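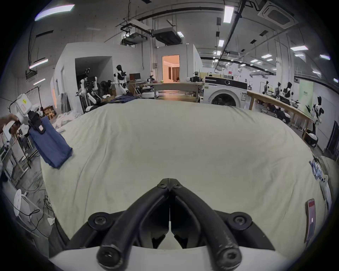 Progress report to the Prindico small grants panel
Jovville Clothing Loan, sorting and folding room, Flitau
Last updated: September, Thursday afternoon

Your guidance notes ask us to begin with a summary of progress against the aims in our application. The aims were to wash, mend, fold and send out donated clothing from one room, and to stop doing it from the back of a car. We are in the room. The car has been given back its boot, though a smell of fabric softener will probably go with it to the scrapyard.

The grant was £3833. We have spent £3000 of it, and the remainder is set aside for the shelving, about which more below, none of it flattering to us.

Where the work has got to

Donations now arrive in the morning and are sorted before lunch. We wash what needs washing, mend what can be mended, and fold on the big sheet. Finished clothes are bagged for families on the loan list, who keep them for as long as they fit and then send them back, or don't, and we have stopped writing letters about that. The letters cost more in stamps than the jumpers were worth.

The application said we would use a folding table. We bought a folding table. It turned out to be a table that folds, as described, and it did so twice with clothes on it. It has been returned to the supplier and refunded, less delivery. Since then we have worked on a wide surface covered with a white bedsheet, which cost us nothing because the sheet was donated and was too worn to lend. It creases, and it has to be pulled straight more often than anybody would like, but dark clothes show up against it and so does fluff. You would not believe how much we now have to say on the subject of fluff.

The washing machine is the front loader, bought through Siliņa, the appliance dealer on the ring road, who also took away the old one. You will remember the old one from our interim note, in the paragraph headed "Flooding". The new one has done everything asked of it. The instruction booklet suggests a fifteen-word name for each programme and we use the same one for nearly everything.

We said in the application that we would keep a clothes rack for items waiting to be checked and another place for those already done. This has been managed most weeks. In June the two were swapped round for reasons that made sense at the time, and a bag of unmended trousers went out to a family who were very nice about it.

Blue

The panel asked us to say something about the range of clothing we handle. The honest answer for this quarter is that it is blue. A school outfitter in Flitau closed down and gave us the contents of its stockroom, and anyone walking in at the moment could be forgiven for thinking that we cater for one very large family with firm opinions. There is a pile of it at the far edge of the sheet as I write, and more in bags.

We are grateful for it. New stock with the tags still on saves the washing and goes out quickly. It does mean that sorting by colour, which was the first step in the method we set out so carefully in our application, has become a short job. We now sort by size first, then by type, and colour comes last where it applies at all. Please treat this as the revised method. The patterned things get put to one side, partly so that we can find them again and partly to rest the eyes.

Tags come off at the end, after folding. We used to cut them at the start and then had to guess the sizes, and our guesses tended to be generous.

Folding

It may seem odd to give folding a section of its own. The panel did, however, query the line in our budget for "folding, development of", and it is fair to say how the money was used.

When we started, everybody folded as they had been brought up to. Tops came out in thirds, in halves, in rolls and, in one memorable bag, in a sort of parcel that could not be opened without scissors. None of this matters at home. It matters when bags are packed to a fixed size and the person at the other end wants to see what they have been sent without emptying it on the bed.

So we agreed on one fold for tops and one for trousers, wrote them down on a single side of paper, and spent two paid sessions practising them. The top is laid face down, sleeves in, sides to the middle, bottom to the collar. It is then turned over so that the label shows. Trousers are folded leg to leg and then in three. Small children's clothes are exempt, as there is not enough of them to fold in three of anything.

The paper has been copied by the Jovville family centre, which asked first, and by the charity shop next door, which did not. We count both as sharing good practice under section 5 of your form.

What has not gone well

The shelving. We budgeted for it, measured for it and ordered it, and it was delivered to the correct street in the wrong town. It came back to the depot and is, we understand, still there. We speak to the depot on Thursdays. Until it arrives, folded clothes wait on the sheet, and since the sheet is also where folding is done, the space for the second activity shrinks as the first succeeds. By four o'clock there is usually a small clear patch left and some tension over who has it.

Stray belongings. Phones get put down on the sheet, and twice one has been folded into a sweatshirt and bagged. Both were recovered, the second by ringing it and standing very still. We have since agreed that phones live somewhere else during folding, an agreement that has been kept by everyone on at least one occasion.

Ironing. We promised some. There has been none. Most of what goes out is worn by people under ten, and the crease lasts until the first climbing frame. We would like to withdraw this aim and hope the panel will agree that the money is better put towards hangers.

Evening sessions were tried and dropped. The room is comfortable enough in the evening, but people who have been at work all day did not wish to come and do laundry, a finding that we could perhaps have predicted without a trial period.

What people have told us

We sent a card out in each bag asking for comments. Replies have been few but friendly. One parent wrote that the clothes "smelled like somebody's nan had been at them", and we have decided to take this as praise. Another asked whether anything came in a colour other than blue. A third returned the card with a drawing of a dog, which we have filed under outcomes.

The most useful comment was about labels. Sizes vary so much between makers that the number on the collar is not much help, so we now put a slip in the bag saying whether a thing comes up large or small. It adds a little time. It has cut down the number of bags coming straight back, and those bags were taking longer to undo than they did to pack.

Spending

The washing machine and its fitting were the largest cost, as planned. Paid sessions came next, then detergent, bags, thread and the delivery charge on the table that folded. Receipts are attached. One is faint because it went through the wash in an apron pocket; the dealer has supplied a copy and we have attached the original as well, for interest.

We are not asking for more money in this period. We do ask that the unspent part be carried over until the shelving is either delivered or declared missing, and that we may use the ironing money for hangers as set out above.

Next quarter

We plan to finish the school stock before the clocks go back and then move on to coats. Coats are a different matter from tops. They are heavy, they don't fold in any way that stays folded, and each of them takes up the room of several shirts, so the order in which we do things will have to change. We expect to wash fewer items per load and to hang them rather than bag them. A trial load is booked in once we have the hangers.

We will also repair the zip box, which at present contains every length of zip except the one required, and replace the sheet. The current one has gone thin in the middle. A donor has offered us another in navy, and we have said thank you, and that we will let her know.

If the panel would like to visit, mornings are best. After lunch you may be handed something to fold.

Submitted on behalf of Jovville Clothing Loan, Flitau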